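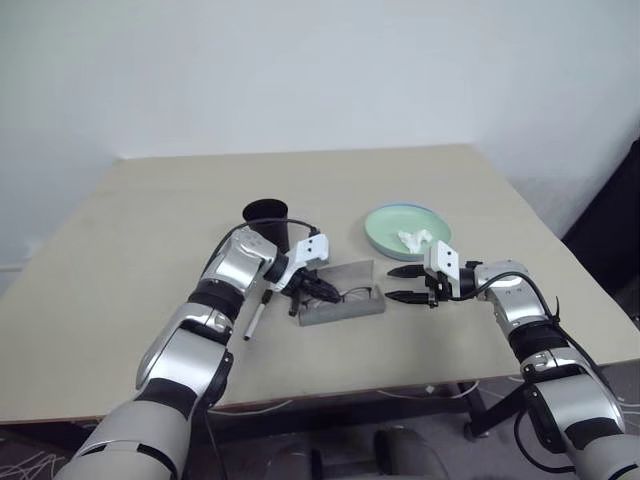 About us

Tranimel is a small company that collects demonstrations for robot learning. Our customers train the models, and we prepare the examples from which these models learn. We do this work with two-arm stations, with human operators, and with ordinary things that people have on a desk or in a kitchen.

The company was started by Yae Furukawa and Consuelo Bañuelos. Before that they both worked in the same laboratory, where Yae was responsible for the arms and Consuelo for the recordings. They had often the same problem: the training was ready to start, but the examples were not good enough. Some were too short, some had the wrong label, and in many of them the operator did the task always in the same way. When the laboratory moved to another city, they decided to stay and to make this part of the work their main business.

How we work

Every project begins with a task sheet. The customer writes what the robot should be able to do, and we rewrite it in short sentences that an operator can follow without asking. "Tidy the desk" is too wide for us. "Put the glasses in the gray tray, with the lenses up" is a sentence we can use. We send the sheet back, the customer corrects it, and usually it goes between us a few times before the first recording.

Then we choose the objects. We like things with different difficulty on the same table: a cup, a marker pen, a plate, a piece of tissue, a pair of glasses with a thin frame. Glasses are among the hardest objects we have. The frame bends, the lenses are clear, and a gripper that closes a little too strongly will damage them. Tissue is difficult for another reason – it never has the same shape two times. We keep both in our standard set, also when a customer does not ask for them, and we tell the customer which recordings include them.

The operator guides both arms through the task from beginning to end. Between the recordings the objects are moved and turned, and the starting position of the arms is changed too. We ask our operators to work at a calm speed and to use the hand that is natural for the object. If an object slips and the operator picks it up again, we keep this recording and mark it as a recovery. Many customers told us that they need these more than the perfect ones.

After recording, a second person watches every example. This person was not at the station and did not see the task sheet in the morning. He or she writes in own words what the arms are doing, and we compare this text with the sheet. When they do not agree, the example goes back or goes out. For our last finished project, called Dullov, we delivered 629 examples of two-arm desk tasks, all checked in this way.

Our people

We are 22 people. Most of us are operators, and they came from many different jobs: dental technician, tailor, piano teacher, baker. Before starting with customer work, every new operator trains for two weeks with Consuelo. Operators change station during the day and also take part in the checking, so they know from both sides what makes an example useful.

Yae still looks after the stations. She wrote our maintenance book, which everybody here calls Vakulenko after the street of our first workshop.

Where we are

Our workshop is in Sturnthorpe, on the ground floor of the old printing house. We moved here in June, and we have now more space and plain light walls, which our customers had requested for a long time. Visitors are welcome if they write to us before. Please plan at least half a day, and bring your own objects if you would like to see how we record with them.

Work with us

We are looking for operators for the morning and the afternoon shift. Experience with robots is not necessary. Patience with small objects is, and you should be able to write clear short sentences in English. Please send us a letter with a description of some work you do with your hands.

Page last updated: 17/08/2024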